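Glove sort update: the bins are working!

When I put the call out in February for odd gloves, dead pouches and tangled straps, I thought we might fill a shopping bag. We have 211 pieces logged so far, and there was another bag hanging on the door handle at Davwood when I came in on Monday. Thank you, all of you, and keep them coming.

For anyone who missed the last newsletter, the idea is simple. Soft gear that gets thrown out is very often one small repair away from being useful again. A popped seam, a strap that has pulled out of its stitching, a cuff that won't close. We sort it, mend what we can, and pass it on through the Lirkier swap shelf. What we can't mend gets cut up for patches, and black fabric is the best patch material there is (it goes with everything, and my crooked stitches disappear into it).

The sorting used to be the slow part. We'd tip everything out in a heap, and by lunch you couldn't tell what had been looked at and what hadn't. Morfudd Prydderch fixed that in one afternoon. Her rule is one piece on the table at a time, with an empty bin on your left. Spread the piece out flat, pull the straps straight, turn it over, decide, and into the bin it goes. When the bin is full it gets a tag and goes on the shelf, and you start with a fresh one. I was a little grumpy about it for the first hour and now I do my laundry this way.

Plain rectangular bins with handle slots are the ones to get, by the way. You can carry a full one without hugging it, and with a white inside you can see right away if a dark glove has been left at the bottom. Plellent has a stack of them if you want the same for home.

A few things we've learned about straps, which cause most of the trouble:

Close every hook-and-loop tab before you put a piece in the bin. Open ones grab everything, and you lift out five gloves at once.

Check the underside of the strap where it meets the body. The top can look perfect while the stitching underneath has gone.

Leave logos alone. Picking them off makes holes, and a small white one looks quite smart anyway.

Aled Griffiths is running the mending table again on Thu 22 April, and he has found a heavy black thread from Harms that goes through doubled fabric without snapping. I tried it on a pouch I had given up on and I'm so pleased with it - the seam is stronger than the rest of the bag! Bring your own scissors if you have a pair you like, since ours are blunt. Beginners are very welcome and there is always coffee.

The next goal is 228 pieces by the end of the month. Have a look behind the washing machine. 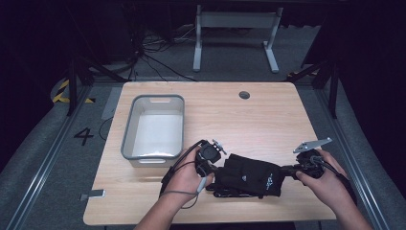

Pairs are welcome too, of course, but singles are what we're shortest of on the left-hand side, so please don't hold one back waiting for its partner to show up.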